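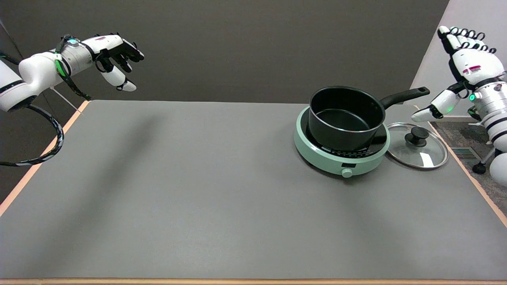

Who may ask to speak at a public meeting of the Karppinen Town Council?

Any resident of the town, any owner of property or a business within its limits, and any person acting in writing for one of these may ask to speak. A request must reach the Clerk's Office before the list of speakers closes, at noon on the working day before the meeting.

This page sets out how to register, how to prepare a statement, and what to expect in the council chamber. It applies to regular meetings and to public hearings. Separate rules apply to closed sessions, which are not open to public comment.

Before you register

Read the agenda first. It is posted on the notice board outside Town Hall and in Clerkow, the council's online filing system. Each item has a number, and you will need that number to complete your request. If the subject you wish to raise does not appear on the agenda, you may still speak during the open comment period, but the council cannot vote on the matter at that meeting.

Check whether the item is marked "hearing" or "discussion." At a hearing, your remarks become part of the official record and may be cited in the final decision. During a discussion item, they are summarized in the minutes.

How to register online

1. Sign in to Clerkow, or select "Continue as guest" if you do not have an account.
2. Choose "Public Comment" and then the meeting you plan to attend.
3. Enter the agenda item number. For the open comment period, enter the words "open comment."
4. Give your full name and the street on which you live or own property. House numbers are not published.
5. State whether you support the item, oppose it, or take no position.
6. Submit the form and keep the confirmation number.

A confirmation is sent by email. If it has not arrived by the end of the day, telephone the Clerk's Office before sending a second request. Duplicate entries are removed from the list, and this can delay your place in it.

How to register on paper

Form 104 is available at the front counter of Town Hall and at the Kivico branch library. Complete both sides and sign the second. Forms may be handed in at the counter or left in the drop box by the east entrance. The box is emptied at 9 a.m. and again at noon. Forms found after the noon collection are held for the next meeting.

A person registering on behalf of someone else must attach a signed letter from that person. The letter need not be notarized.

Preparing your statement

Each speaker is allowed 3 minutes. Unused time may not be passed to another speaker. A statement read at a normal pace fits on one typed page with wide margins, and speakers are advised to practice aloud beforehand.

Begin with your name and the agenda item. State what you are asking the council to do, then give your reasons. Address your remarks to the chair and avoid naming individual members of staff. Complaints about employees are handled under a different procedure and will be ruled out of order.

Written material may be given to the clerk before the meeting opens. Bring ten copies. A petition must carry at least 50 valid signatures to be entered as a petition; one with fewer is accepted as ordinary correspondence. Slides and recordings are not permitted during open comment.

At the meeting

Sign in at the table by the chamber doors. Speakers are called in the order in which their requests were received, and the clerk will read out the next name as well, so that the following speaker can move to the front row. A person who is absent when called is moved to the end of the list and called once more.

The light on the lectern turns yellow when thirty seconds remain and red when time has ended. Council members may ask questions after you finish. Your answers do not count against your time, and you may decline to answer.

Interpretation and hearing assistance are provided free of charge when requested with your registration. The council recess falls in August, and no public comment is taken during that month.

Questions may be directed to Leena Partanen, Deputy Clerk, at extension 1016.

Comments

Vilmos Kovács
Does the noon deadline apply to special meetings too? The last one on the Zora Street rezoning was posted with very little notice.

Leena Partanen, Clerk's Office
Mr. Kovács, for special meetings the list stays open until the chair calls the meeting to order. You may register at the door.

Soledad Manzano
The guest option in Clerkow would not take my item number until I left out the dash. Might help someone else.

Seija Leinonen
Went last month for the first time. Three minutes is shorter than you think. I got through half of my page.

Kaisu Savolainen
Is the library still stocking the paper forms? The rack was empty when I stopped by.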